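Workshop tips: looking after the gripper on the bench cell

Wipe the fingers before the first run on Monday, with the arm powered down and the air or supply line off. Use a dry lint-free cloth on the metal and a barely damp one on any clear plastic cover. Glass cleaner with ammonia will craze acrylic, so keep it off.

Check the linkage joints by hand. Each one should swing freely and stop without a click. If a joint clicks, look at the pin before you reach for oil. One drop of light machine oil per pin is plenty, and blot what comes out the other side.

Rub a fingernail along the inside of each fingertip. Small burrs will mark bags and film. Take them down with a fine stone, then wipe again.

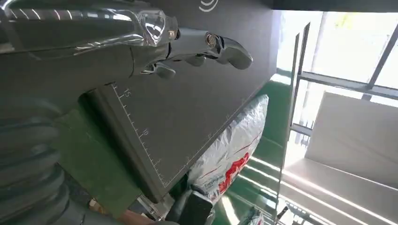 Gripper over the dark gray board, scale along the edge.

Use the printed scale for your repeat check. Jog the fingertip to the 10 mark, note the position, then go to 15 and back. If it lands off the tick, check the mounting screws first and the zero second. Ours was out for most of March and it was one screw.

Plastic bags are harder to pick than boxes. Close slowly and lower the grip force until the bag just holds. Puffy bags need a wider opening and a lower approach.

Look over the corrugated sleeve on the arm while you're there. It should follow the wrist through a full turn without pulling tight. Replace it if the ribs have split.

Keep a log by the cell. We write down the cycle count at each service; the last two on the Kurska cell were 2,799 and 3,181. A date alone doesn't tell you much when the cell sits idle half the week.

Spare pins and screws go in the Famon drawer, bin 33. Sleeve clips are in 35. Put the stone back too.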